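Latlow hand gripper kit, pair, home build. Reviewed by Clifford Melnyk, 19 June 2025

The kit arrives as two sets of printed shells, jaw parts, fasteners and a wiring loom. Assembly took me 5 evenings. The manual is adequate up to step 21, where the drawing shows the jaw carrier mirrored. Follow the parts list there and ignore the drawing.

Jaw travel is smooth after the rails are cleaned. The springs supplied are too stiff for long sessions; I fitted a softer pair from Pawlak and kept the originals. The pads hold cotton well and slip on nylon. Handle size suits a medium hand. The logging software drops its connection if both units are powered on together, so start the left one first and wait for it to register.

I have recorded more than 600 folds with the pair for a small arm I am building in the spare room. One pad came unglued and was reset with contact cement. No other failures.

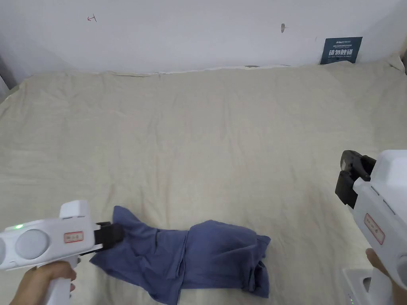

Can the jaws be opened up for thicker fabric, such as towels?

Remove the stop screw behind the carrier and refit it in the outer hole, then run the calibration again. A folded hand towel fits after that. A bath towel folded twice does not.

Rating: 4 out of 5. I would deduct less if the drawing were corrected and the softer springs were in the box.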